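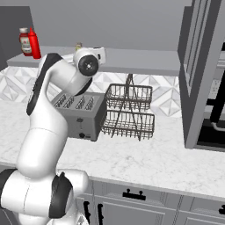 ## 3. Setting up and first use

By now you should have everything out of the box and ticked off against the list in Section 2. If anything is missing, please stop and write to us before you go any further. The spare parts go out from a different shelf to the machines, and we can usually have a missing handle or clamp in the post the next day.

The Fastetti is a simple hand-turned pasta machine and there is very little in it that can go wrong. All the same, the first hour you spend with it matters more than any other. Do read this section right through once with a cup of tea before you pick anything up.

### 3.1 Choosing a place for it

You will want a worktop or a sturdy table with an edge that sticks out a little, so that the clamp has something to bite on. The lip should be at least 20 mm deep. Marble, wood and ordinary kitchen worktops are all fine. Glass is not, and neither is a folding table, which will walk across the floor as you turn the handle.

Think about your elbow as well. The handle goes on the right and swings in a full circle, so leave yourself a good clear space on that side. Left-handed cooks often prefer to turn the whole machine round and feed from the back, and it works perfectly well that way once the tray has been swapped over (see 3.6).

Keep it well away from the sink, and from the toaster, the kettle and anything else that gives off heat or steam. Warm air dries the sheets at the edges and steam makes them tacky, and either one will have you muttering.

**Note:** If your worktop has a drawer directly beneath the edge, open it and check that the clamp screw can pass. On some older kitchens it can't. The long clamp, sold as the Vumau, gets round most drawers.

### 3.2 Fixing the machine down

1. Stand the machine on the worktop with the maker's plate facing you and the feet about a finger's width from the edge.
2. Slide the hooked end of the clamp into the square hole in the base. It only goes in one way up, with the curve of the hook pointing to the ceiling.
3. Put the felt pad between the clamp screw and the underside of the worktop.
4. Turn the screw by hand until it is snug, and then give it half a turn more.
5. Take hold of the machine with both hands and try to rock it. It should feel like part of the furniture.

**Caution:** Never tighten the clamp with pliers or a spanner. The thread is softer than it looks, and a stripped clamp isn't covered by the guarantee.

If the machine still rocks after you have done all this, look under the feet. A dried crumb of dough is enough to set it off, and so is a worktop with a bevelled front. Ibrahim Olatunji on our workshop bench keeps an old bicycle inner tube cut into strips for exactly this, and a strip under the front feet does cure it.

### 3.3 Cleaning the rollers before food touches them

Your machine leaves us with a thin coat of food-safe oil on the rollers. It is harmless, but it picks up grey dust from the factory, and you won't want that in your supper.

1. Fit the handle into the roller socket (the upper of the two holes on the right-hand side) and push until it clicks.
2. Set the dial to 1, the widest gap.
3. Wipe the rollers with a dry, lint-free cloth, turning slowly with your other hand. Keep the cloth on the outgoing side so that it can't be drawn in.
4. Mix a small scrap of dough from two tablespoons of flour and one of water. It needn't be pretty.
5. Run the scrap through 14 times, folding it in half between passes. You will see it go grey.
6. Throw the scrap away. Please don't cook it, however thrifty you are feeling!
7. Repeat with a fresh scrap if the last pass still shows marks.

**Caution:** Never wash the machine in water, and never put it in the dishwasher. Water gets behind the end plates and stays there. We replace more rusted rollers in November than in any other month, when people get their machines out for the winter and find what a rinse in the spring has done.

### 3.4 Setting the dial

The dial on the left runs from 1 to 9. Pull it gently outwards, turn it to the number you want, and let it spring back. You should feel the pin drop home. If it doesn't, the dial is sitting between two numbers and one end of your sheet will come out thicker than the other.

- **1 and 2** are for kneading and the first few passes
- **3 and 4** for thick noodles, and for anything going into a soup
- **5 and 6** for tagliatelle and lasagne
- **7** for filled pasta
- **8 and 9** are very thin indeed, and best left until you have had some practice

Always go down one number at a time. It is tempting to skip from 2 to 5 when everyone is hungry, and I have done it myself, but the dough tears or bunches up and then you are back at 1 with a ball in your hand.

### 3.5 Your first proper sheet

For two people, use 200 g of plain or "00" flour and two medium eggs. Knead by hand for ten minutes, wrap the dough, and leave it to rest for half an hour at room temperature.

1. Cut off a piece of dough weighing 100 g and wrap up the rest again. It dries out faster than you would think.
2. Flatten the piece with the heel of your hand until it is no thicker than your little finger.
3. Dust both sides lightly with flour.
4. Pass it through at 1. Fold it in three like a letter and pass it through again, open end first. Do this four or five times, until the sheet feels smooth and a bit like soft leather.
5. Now stop folding and work down the dial, one pass at each number.
6. Support the sheet on the back of your hand as it comes out. If it gets too long to manage, cut it in two and carry on with half at a time — there's no shame in a short sheet.
7. Lay the finished sheet on a floured tea towel.

**Note:** Ragged edges mean the dough is too dry. Wet your hands, knead it for a minute and let it rest again. If the sheet sticks to the rollers it is too wet, so dust it generously and go back to 1.

### 3.6 Swapping the tray for left-handed use

1. Take the handle out.
2. Lift the tray by its front edge until the two lugs come free.
3. Turn the machine round on the worktop and clamp it again as in 3.2.
4. Drop the lugs into the slots on what is now the near side.

The numbers on the dial will be facing away from you. Raluca Bratu, who drew up the first version of this guide and is left-handed herself, put a dab of nail varnish at 5 so that she could find her place by eye from above.

### 3.7 Putting it away

Leave the machine to stand for an hour so that any scraps of dough dry hard, then brush them out with the small brush supplied. A wooden skewer will reach the corners. Don't use a knife. Wipe the outside with a barely damp cloth, dry it straight away, and set the dial back to 1 before you put the machine in its box.

Oiling is covered in Section 5. The cutting heads have their own instructions in Section 4, and they need the same scrap-dough treatment before you use them.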